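Folding with the woman who runs the Stiddale laundry room

I'd been meaning to get this interview done since May, and we finally sat down (well, stood up – there was a bed covered in clothes between us) for a good long chat about folding. She has looked after the shared laundry at Stiddale for 11 years and she has opinions!

I asked where she folds at home. "On the bed, always," she told me. "A table is too narrow for a sweatshirt. You end up with a sleeve in your coffee."

Her method is pretty simple. Sleeves in first, then the sides, then up from the hem. She doesn't care if the corners are sharp. "It's a sweatshirt, not a letter to the bank," she said, and I laughed because I'd just spent ages squaring up one of mine.

The thick stuff

Fleece and heavy sweatshirts are what people ask her about most. Her advice is to stop at a chunky bundle and leave it alone. "If you keep folding, it springs open on you. Let it be fat."

I tried it with something burgundy on the pale fitted sheet and ended up with a rounded top and a big soft lip down one side. Good enough for my closet!

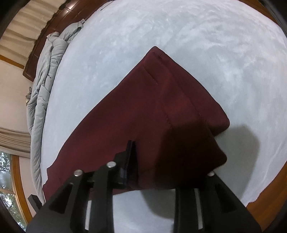

What about the fitted sheet?

I had to ask. She groaned. "I put it straight back on the bed. I own one I like and I wash it in the morning."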